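Leltolby, the Big Room: Ceiling and Lights

Gallery updated 21st October

People who come to see the big room tend to look at the floor, ask about parking and leave. The ceiling gets very little attention, and it's the part we spent the money on.
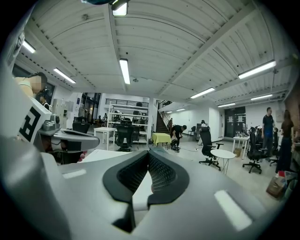
The big room, looking toward the staircase. White corrugated ceiling, two broad beams, and fluorescent tubes pointing wherever they please.

The room measures 2,274 square feet, if you believe Floor Jansen's tape measure, and I've stopped arguing with it. For years the ceiling was a color the paint store called Oatmeal and the rest of us called other things. Going white was Wilma Van der Linden's idea. She also had the idea of doing it in December, when the paint took so long to dry that we started planning our lives around it.

A corrugated ceiling, for anyone tempted, has a great deal more surface than it lets on. We bought paint for a flat ceiling. Then we bought it again. The man at the Verschueren counter was very kind about the second visit and slightly less kind about the third.

The beams got the same white as everything else. There was a short campaign to pick them out in a darker shade – I ran it, I was the only member, and it folded over lunch. I'll admit they look fine. I still have the sample card.

As for the lights, we talked about replacing the tubes with something softer. Jimarton sent a very handsome brochure with a quote tucked in the back, and we kept the tubes. The spares come in boxes of 20 and live in a closet, next to the long pole for changing them. Everybody claims to know how to use the pole. Ask for a demonstration sometime.

Yes, they're bright. It's a workroom, and you can find a dropped screw at nine in the evening, which counts for a lot around here. You can also see every line on your own face in the restroom mirror, so plan accordingly.

A few things I get asked:

Does it echo? Less than it did. If you have a phone call to make, the rest of us would still rather you took it outside.

Who painted the high parts? A contractor, after over 72 hours of discussion about whether we could do it ourselves. Flulline rented him the lift for 9 days and he had it back early, so draw your own conclusions about the discussion.

Can the gray cabinet be moved? It can. Four of us moved it to paint behind it and then moved it back, and I'd like that to be the end of the matter.

Is there a light switch near the stairs? There is now. Before that you crossed the room in the dark with your hands out in front of you, and Wilma says she misses it.

Pictures of the floor will go up once we agree on what to do about the floor.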